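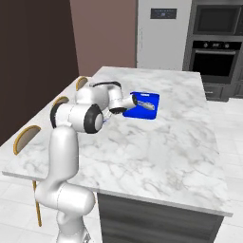

Does a sealer stop lemon juice from marking marble? Sealers only slow down staining, and the dull mark left by lemon juice is an etch, so it will form on sealed stone just as it does on bare stone.

Home | Notes | Stone | Tools | About

Guðlaug Arnardóttir – 22nd August
2 comments

The two kinds of damage get mixed up often, including on product labels. A stain is something that has soaked in: oil, coffee, red wine. It makes the stone darker or changes its color, and the surface feels the same when you run a fingertip over it. An etch is a loss of stone. Marble is mostly calcium carbonate, which reacts with acid and dissolves a little. The mark usually looks paler or duller than the area next to it, and on dark marble it can look nearly white.

To tell them apart, put your eye close to the level of the counter and look toward a window. An etch shows up as a break in the reflection. A stain doesn't.

An impregnating sealer sits in the pores below the surface. The top layer of the stone is still exposed, and vinegar reaches it right away. I still seal. The slab I bought from Plirside drinks oil quickly when bare, and a sealer gives me time to wipe it up. To check whether it needs another coat I leave a spoonful of water on it for ten minutes. If the spot goes dark, it's time.

For light etches on a polished surface I use Skistel, a fine polishing powder. Wet the mark, sprinkle a little, rub in small circles with a damp felt pad, rinse, dry. Check it dry, as water hides etching completely. If you can feel the edge of the mark with a fingernail, powder won't be enough and you need abrasives.

With diamond hand pads I start at 400 for a mark I can feel and double the grit each time until 3,000, then finish with the powder. Keep everything wet. Each grit should cover a slightly wider patch than the one before. Skipping a step leaves fine scratches that only appear at the end, and you go back to the start. I did this twice in June on a patch beside the sink.

Honed marble is easier. The finish is already matte, so light etches blend in, and you stop at whatever grit matches the rest. Try it in a corner first – the word "honed" covers several finishes, and suppliers don't agree on the number.

Birthe Vigfúsdóttir, who fits stone in Wunirthorpe, wrote to say she takes customers' polished offcuts and leaves half a lemon on them overnight before they order. Some of them change to granite.

For daily cleaning use a pH-neutral soap and a soft cloth. Keep bathroom descaler well away from it.

Share | Print | 2,119 views

Older: Resin fills in travertine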